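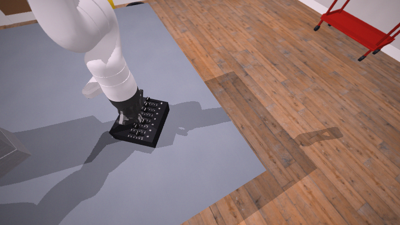 Lecture 9 - collecting demos in sim
notes by Milovan Berisha, corrections to me pls

Recap from last time: policy only knows what the demos show it. Bad demos in, bad policy out.

What counts as one episode
- reset, operator drives arm, stop. Save everything incl. failures, label them
- action + joint state + camera, same clock!! (Kivham set had these out of step, unusable)
- no long pauses at the start. Policy learns to sit there

How many? Loïc Lefèvre's rule: 1,000 for a single panel task, then look before collecting more. Kuruc set has 1,041 episodes but only 11 start poses, so much less variety than it sounds

Things to vary between resets
- box angle on the mat
- light direction. Shadows of the arm land on the mat and the floor, the net will happily latch on to them
- floor texture, clutter in the background (carts, blocks etc)
- start pose of gripper

Small controls are hard. Gripper hides part of the panel top just when you need to see it -> second veiw, or wrist cam. Ask which one in the exam?? (he said maybe)

Operators: everyone has a style. Mix them, but log who drove. Two people approaching from oposite sides = policy averages and goes down the middle, hits nothing

Reading: Jikthorpe report, sections on resets only. Skip the appendix

HW: record your own batch, due 13th July

3 comments
Share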